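Notebook, bench 2, November, started 9:40

Continuing with the block set for the Allthorpe order. Yesterday Raghda Matar finished the second coat on the reds, and they were left on the rack for the night. Today I must decide two things: if the yellow is good enough to keep, and how big the tape squares on the play board should be.

First the yellow. We have two cans from Hamdan, and they are not the same. The older can gives a color that goes a little to orange, the new one is more like lemon. I painted three test pieces from each. Raghda prefers the older one and I agree with her, it looks warmer near the wood. The problem is that the older can is almost finished. I wrote to Hamdan and asked if they can mix it again from the number on the lid, which is 319. No answer until lunch.

Sanding: 100 grit is too rough for the edges, it leaves lines which the paint does not hide. I changed to the finer paper from the Skendeck box and did only the corners by hand. It is slow work but the corners feel much better. I rejected 13 blocks from the last batch, mostly for small chips. I put them in the gray tray, please do not mix them with the good ones. 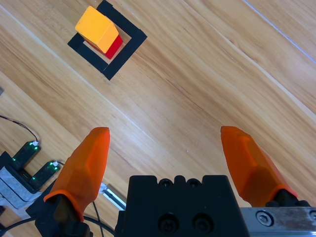 The tape squares took more of the day than I planned. My first idea was to paint the squares directly on the board, but Fares Atallah said we will regret it if Allthorpe changes the size again, and he is right, they changed it already two times. So for now it is tape. I like how the black one looks on the light wood, with the grain still showing in the open center, and the yellow block on top of the red gives a strong contrast with it. The wide strips also help, because a thin line gets lost when there is so much grain. What I am not sure about is the direction. With the square turned like a diamond against the planks it looks more playful, but a small child can maybe find it harder to put a block straight. I want to ask Raghda to try both ways with her nephew.

Note about the tape: press the corners with the back of a spoon. If they are only pressed by finger they come up after some hours. When removing, pull slowly and along the grain. I pulled one across the grain last week and it took a small piece of the finish with it. I repaired it with wax, and it is visible only if you know the place.

15:10. Hamdan answered. They can mix 319 again, but the minimum is one big can. I think we should take it, we will use it for the Futalon set also. Fares has to approve the cost.

To do:
Order the paint, if Fares says yes
Second coat on the remaining yellows
Ask Allthorpe for the final size of the squares, in writing this time
Buy more black tape, the same width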